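Semester project thread, continued from last month. Beverage task, two hands, Nollby robotics club entry for the Radow student round in June. Notes mostly for our own team, but the other groups doing bimanual work may get some use out of it.

Task definition, as submitted: take a cup from the tabletop, place it under the spout of the left dispenser, hold it during the pour, return it to the table upright. The right dispenser is a distractor under the Radow rules. Touching it costs points. Tipping it ends the run.

Current state of the dataset: 38 teleoperated runs kept out of the ones we recorded. The rest were discarded for operator hesitation, dropped frames or a cup that ended up on its side. We set a target of 1,000 at the start of semester. That target has been revised and I won't post the new one until the marking criteria are out.

Metal first, as that has taken the most time. Both trays are polished stainless with a raised rim, and both spouts are chrome. Stereo depth on polished chrome is close to useless. The spout comes back as a hole or as a point well behind the table.

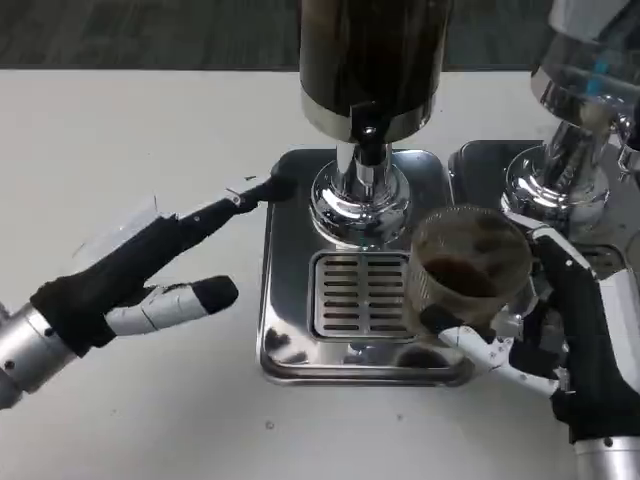

Fix in use: we stopped asking for depth on the spout altogether. The slotted grate gives a clean edge signal from most head angles, so the grate is fitted as a plane, the spout axis is taken as a fixed offset from the grate centre, and the cup target is computed from that. The offset is measured by hand with a steel rule after every set-up. Someone has to remember to do it.

Offset error budget is 4 mm before the cup rim fouls the spout. The hand measurement is good to 1 mm if the person doing it takes their time.

Reflections remain a problem for the hand segmentation. The trays mirror the fingers, and the early masks included the mirrored ones. Josiane Maillard's patch throws away any finger pixels that fall inside the fitted tray outline and don't connect to a wrist. It's crude. False finger detections went from constant to rare, and it runs fast enough that no one has objected.

Known failure of the patch: if the near hand hides its own wrist, the real fingers get deleted along with the reflected ones. It shows up on low approaches over the front of the tray. Workaround is to keep the elbow out wide. Proper fix is a temporal filter, which is on the board under my name.

Cup selection. We wanted ridged walls for grip and for texture, and we wanted something that passes light, as the rules ask for a visible fill level. Those two wants fight each other. Ribs break up the liquid line into vertical slivers and the level estimator reads them as several different levels.

Level estimator now takes the median across the ribs and ignores the outer quarter on each side. It's stable on brown liquid. On pale, milky liquid the contrast is poor and we're getting a confident wrong answer one run in five, which is worse than getting no answer.

Residue matters as well. A cup that has been through several pours keeps a film on the inside and the estimator calls the film the level. Protocol from this week: rinse between runs, wipe, log it. If you skipped the rinse, put that in the log too.

Grip. Left hand closes on the lower part of the cup from the front, thumb and index doing most of the work. Right hand stays open beside the station unless the planner calls for a handover. We tried holding by the rim. The rim goes too near the spout and the fingers take up the clearance the cup needs.

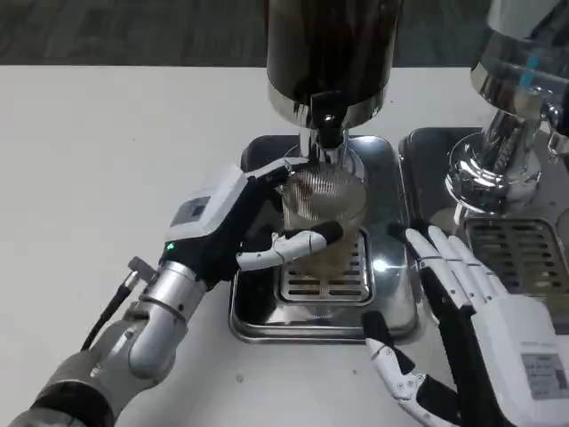
Aleksi Pesonen asked whether the cup could just be set down on the grate and released before dispensing, so that the hold isn't needed at all, and whether anyone had checked the rules on that.

Checked. The rules allow release. They also award hold points if contact is kept through the full pour, and the hold points are worth more than the time saved. We're keeping the hold. Release stays in as a fallback when the force reading on the thumb goes over limit.

Force limit is set low on purpose. The cup wall flexes before the grip slips, and a flexed wall changes the fill level without any liquid moving. That one cost us an afternoon of plots.

Planner. We're using the Jacquet library for the two-arm part, stock version apart from the joint cost. Default cost let the right arm drift across the front of the second tray whenever the left arm was busy. Raised the cost on the shoulder joint and it now parks where we want it.

Parking position is a compromise. Further back is safer for the distractor penalty, but then the handover is slow. Further forward and the fingertips end up over the tray edge. At present we accept a light touch on the steel of the left tray and nothing at all on the right dispenser. The judges' wording says "dispenser", and I've written to ask if its tray counts as part of it.

Evaluation, same lighting and same table position throughout: 36 attempts with the current build. 19 completed with no intervention. Remaining failures by cause, most frequent first: cup placed off the grate centre, level misread, right hand in penalty zone, operator stop out of caution.

Cup placement is the one I care about. Fingers release in sequence, thumb last, and the thumb drags the base sideways. Simultaneous release is in the firmware but the index joint lags. We can delay the others to match. Testing that next.
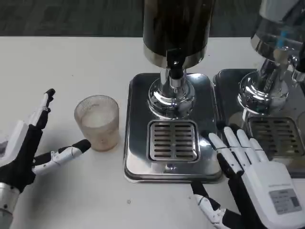 One reader wanted to know if we'd considered a rubber ring on the cup base to stop the drag, and if that would count as modifying the object.

It would count. Objects go in as supplied, and we'd lose the run. The same goes for putting matt tape on the chrome, before someone suggests it. We did that for a day in the lab, depth worked beautifully, and then it all had to come off again.

Elham branch of the code has the staggered release. Main has everything else. Please don't merge them until the thumb timing has been logged on both hands, as the left and right lags are different and I only have numbers for the left.

Outstanding before the next session: temporal filter (me), rinse log template (Josiane), right-hand lag measurement (open, please take it). Lab is booked from 2 pm. Bring the steel rule back, whoever has it.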